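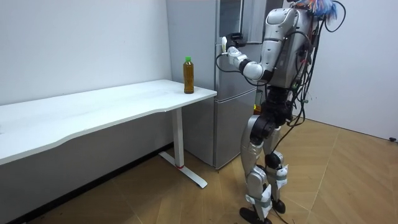 4.3 Leveling and first start

1. Set the Nallance 183 on a firm floor. Turn the front feet until the cabinet tips back slightly and the doors close on their own.

2. Wait four hours before plugging in.

3. Connect to a grounded outlet. Do not use an extension cord.

4. Hold COOL for three seconds. The panel shows 37 °F -- the factory setting.

NOTE: Temperatures settle within 24 hours. Load food after that.

CAUTION: Disconnect power before adjusting the hinges.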